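## 4. Working beside the picking cell

Read this section before your first shift at the Ralau bench. The supplier's booklet says the arm "takes the strain out of picking". It takes some of it. The rest has moved to whoever stands at the bin, and these steps are for that person.

1. Sign on at the bench and read the last shift's stoppage notes.
2. Check that the bin is clamped. Push the rim with your hand, and if it shifts, tighten the clamp before anything else.
3. Put mixed items in the bin with space between them. The gripper does badly with things pressed flat against a wall.
4. Step back behind the floor line and press Start.
5. When the arm stops and calls for help, press Hold, wait for the steady light, then reach in.

**Caution:** A still arm may only be waiting. Never reach in without pressing Hold, however many times you have got away with it.

**Note:** The trial in April logged 588 picks with one trained person on hand throughout. Bear that in mind when you hear the cell described as running by itself.

The KUKA arm works low over the bin, and its hose and cables travel with it. Look them over at each break. Report a strand that has come away from the bundle, and leave re-tying to maintenance.

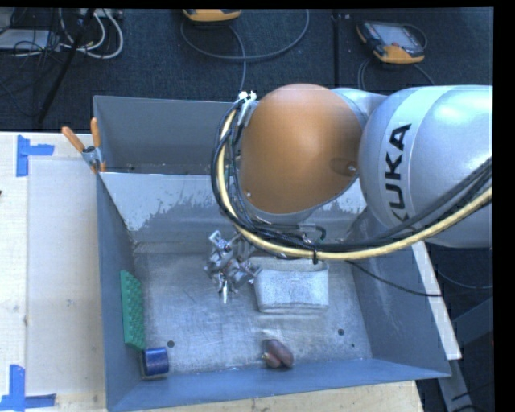

Genalyn Pangilinan asked for it to be put in this guide that she used to walk the whole shop floor in a shift and now stands in one spot listening for a buzzer, and that her back is no better for it.

6. Swap places with your partner every 40 minutes. The rota allows 2 people per cell. If you are given one, tell the shift lead and write it in the log.
7. Record every stoppage, including those you cleared in seconds. Short ones left out make the cell look quicker than it is, and next month's targets are set from the log.

**Note:** Management has said that no posts will go during the first year. We have not seen anything in writing about the second. Questions on this go to Arnel Magbanua, not to the Otier engineer, who can only answer for the machine.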